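Trays, placemats and the one-bowl table

Quick one today, in between loads of dishes. A few people asked how I keep breakfast from turning into a mess when we eat in the den and not at the table. Carpet in there. Gray, thankfully, but still.

Start with the tray. Get one with a raised edge, even a low one. Flat boards look nice and then your spoon goes over the side. Rounded corners are easier to wipe out too, crumbs don't pack in.

Size: measure your bowl AND the saucer under it. Then add room for a hand on each side. I bought mine too small the first time, took it back.

Wood-grain trays. Wipe, don't soak. Damp cloth, a drop of dish soap, dry right away. Never leave one standing in the sink overnight (Ximena Ocampo, if you're reading, yes I mean yours). If it's real wood, a little mineral oil rubbed in with the grain, leave it 30 minutes, buff off the extra. If it's only a printed finish skip the oil, it just sits there and gets sticky.

Placemats. Striped ones hide more than plain ones. Woven kind: shake outside first, then wipe. Roll them up to store, never fold, the crease dosen't come out. If one has already gone curly at the ends, lay it face down under a couple of heavy cookbooks overnight.

Saucer under the bowl, always. Catches drips, and gives you somewhere to put the spoon down. A square one is good, the corners are handy for a tea bag or a bit of lemon. 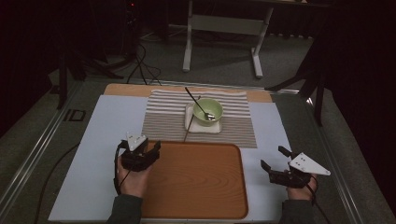 Bowls with a wide rim are easier to carry when the soup is hot. Fill to an inch below, no higher. Pale glazes do pick up gray spoon marks after a while. Baking soda and a few drops of water, make a paste, rub with a soft cloth, rinse. Two rounds for bad ones. No steel wool!!

Long spoons tip light bowls. Try it empty before you trust it with oatmeal. If it wobbles use a shorter spoon, or a heavier bowl.

Clearing up: bowl and spoon off first, then saucer, then lift the mat by both ends and tip the crumbs onto the tray. Tray goes to the kitchen last. One trip if you stack it right, I usually dont.

Spills on carpet, blot from the outside in. Cold water for milk. More on stains in June when I get to the rug page.

Rhun Edwards wrote in to ask about cork-backed mats. Haven't tried them, will report back.

Last updated May 22, 2025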